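Bath toys
By Kusum Shukla
October

A bath toy is any plaything meant to go in the tub with you, and I've been fond of them for as long as I can remember, so forgive me if I go on a bit. The best known kind is the rubber duck, which these days is nearly always soft vinyl (real rubber went out of fashion years ago, more's the pity). Then come the boats, the pouring cups, the squirters and the foam letters that stick to wet tiles.

Most soft bath toys are made by spinning liquid vinyl inside a hot metal mould until it coats the walls. You get a hollow shape with thin sides, lovely and squashy! Small makers tend to start with a short run. Fikard, who I wrote to for this page, do 700 of a new shape first and only go up to 1000 if the shops ask for more. Their best year had 823 orders for a plain yellow tugboat, and they still sound surprised by it.

Squirters have a hole in the bottom, and that hole is the great weakness of the whole family. Water goes in, a little stays behind, and after a few weeks you squeeze and out come black specks. That's mould. I squeeze mine hard, stand them hole down on a towel and throw out any that go slimy. Some people glue the hole shut when the toy is new – no more squirting, of course, but it floats for years.

Collectors are a friendly lot. The Snorradóttir collection in Plilska is mostly ducks and sea creatures, kept in old sweet jars, and there's a swap morning at Dekness every October where I once traded 20 ducks for a single wind-up whale. I'd do it again.
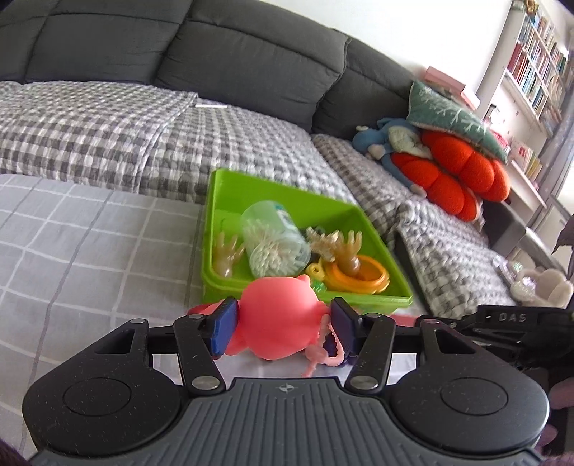

The whale still swims, by the way, though only in circles and only to the left. Wind-up toys need drying far more carefully than squirters do, as the spring inside will rust, and a drop of light oil on the key once a year keeps it turning.

Contact | © Kusum Shukla | Back to top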